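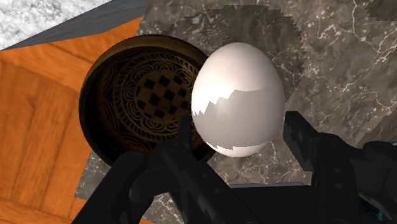

A white egg beside a round, dark brown dish.

Brodmont Egg Share - Your Questions

We love getting questions about the egg share, and after a few seasons we've noticed that the same ones land in our inbox every spring. So we've put them all on one page! If yours isn't covered, write to us or ask at the pickup window. We're always happy to talk chickens.

What is an egg share?

You sign up for the season, and every week you pick up eggs from our flock. It works like a vegetable share, only with eggs (and there is a vegetable share too, if you want both - see the Vegetables page). You pay at the start, which lets us buy feed in bulk and plan how many young hens to raise, and you get eggs that were laid just down the hill from where you're standing.

How big is the flock?

We keep 400 hens. They live in two mobile houses that we pull across the pasture with the tractor, so the birds get fresh grass, bugs and clover all through the growing season. They are very good at finding beetles. If you visit on a warm evening you can watch them chase moths, and it's one of our favorite things on the whole farm.

What kinds of hens do you have?

A happy mix! Some lay white eggs, some lay brown, and we have a smaller group that lays blue and green. We mix the cartons as they come, so yours may look different from one week to the next. In early spring the blue layers really get going and the cartons get very colorful.

Do brown eggs taste different from white ones?

No. Shell color comes from the breed of hen. What changes the flavor and the yolk is what she eats and how fresh the egg is. Our yolks run a deep orange in June, when the pasture is thick, and turn a lighter yellow in winter when there's less green stuff out there. Both are lovely, and a winter egg makes just as good a custard.

Where and when do I pick up?

Shares are ready on Monday from 3 in the afternoon until dark, at the farm store window in Brodmont. We also drop cartons at the Orkarow bakery on the same day for members on that side of the river. Choose your spot when you sign up. You can switch later in the season, just tell us before the weekend so your carton gets on the right truck.

What if I can't make it one week?

Send a friend or a neighbor! They only need to give the name on the share. If you can't find anyone, let us know and we'll hold your carton in the cooler until the following pickup. After that it goes to the Orkarow food pantry.

Can I skip weeks or put my share on hold?

You can put it on hold for up to 3 weeks in a season, and we'll add those cartons to your later pickups. They don't have to be in a row. Lots of members use their extra cartons for holiday baking, which is a great plan, as long as you warn us before you come for four dozen at once.

How much does it cost?

A season of one dozen a week comes to 20 pickups, and the current price is on the sign-up form. Half shares (six eggs a week) are available at the bakery spot only. We don't charge a deposit on cartons.

Do I need to wash the eggs?

No, we've already done it. We wash every egg in warm water, let it dry, and put it straight in the cooler. Washing takes off the natural coating on the shell, so washed eggs need to stay in the fridge. Please don't leave them on the counter, even if you've seen that done on a trip overseas! In plenty of places eggs are sold unwashed, and those are handled differently.

How long do they keep?

In the carton, in the main part of the fridge, they'll be good for several weeks. The door is the worst place for them, because it warms up every time somebody goes looking for the mustard. Store them with the pointed end down if you can. The air pocket is at the wide end, and keeping it on top helps the yolk stay in the middle, which makes for much prettier deviled eggs.

How can I tell if an egg is still good?

The water test gives you a good idea of its age. Put the egg in a bowl of cold water. A very fresh one lies flat on the bottom, an older one tips up on end, and a really old one floats. A floater isn't always bad, but crack it into a separate cup and use your nose. You'll know.

Why are my hard-boiled eggs so hard to peel?

They're too fresh! This is our most common question by a mile. In a very fresh egg the white clings to the skin inside the shell. Save your oldest carton for boiling, or steam the eggs instead. Bring an inch of water to a full boil, set the eggs in a steamer basket, cover, and steam for 12 minutes, then move them to ice water. We've had good luck with steaming even on eggs from the same week.

I found a small red or brown spot inside. Is it safe?

Yes. It's a tiny bit of blood from when the yolk formed. You can lift it out with the tip of a knife or leave it in. We hold our eggs up to a light before packing and catch most of these, but darker shells are harder to see through.

My egg has a rough patch or an odd shape. Why?

Hens are not machines, and young ones in particular take a while to get the hang of it. Bumps, ridges and little grains of extra calcium are harmless. The long skinny eggs are fun too. We keep the strangest ones in a basket at the window and kids are welcome to look through it.

Why do I sometimes get a double yolk?

Young hens will now and then release two yolks close together. You'll see the most in September, when our new pullets start laying. Enjoy them!

What do the hens eat besides grass?

A layer feed from the Tranik mill with corn, peas, oats and wheat in it, plus oyster shell on the side so they can take as much calcium as they want. They also get trimmings from the vegetable shed. Squash is a huge hit. They ignore celery completely.

Do the hens lay all winter?

They slow down a lot. Laying depends on day length, and we don't put lights in the houses, so the flock takes a natural rest and grows new feathers. That's why the season ends when it does. We usually have a few dozen for sale at the window over the winter, first come, first served.

Can we visit the flock?

Please do! You can walk down to the lower pasture any pickup day during window hours. Stay outside the netting - it's electric and it will surprise you - and please leave dogs in the car. If you keep chickens at home, change your shoes before you come. There's a boot tray by the gate as well, and we ask everyone to use it.

Do you take back cartons?

Yes, as long as they're clean and dry. Paper only, please. Torn ones are great for starting seeds, so hang on to those if you garden.

Do you sell hatching eggs or chicks?

We don't. Our chicks come from the Vigfúsdóttir hatchery each spring, and they sell to backyard keepers too. Order early in the year if you want the blue layers, they always go first.

Is there a waiting list?

Most years, yes. We have 38 spots at the bakery and those fill quickly, while the farm window has more room. Add your name using the form at the bottom of the Shares page and we'll write to you as soon as something opens up. Current members get first pick for next season, so watch for our note in the fall.

Can I get more than one dozen a week?

You can sign up for two. If you need more than that for a brunch or a big baking day, call the farm store a week ahead and we'll tell you what we can spare. In May and June the answer is almost always yes, and we may try to talk you into a third dozen!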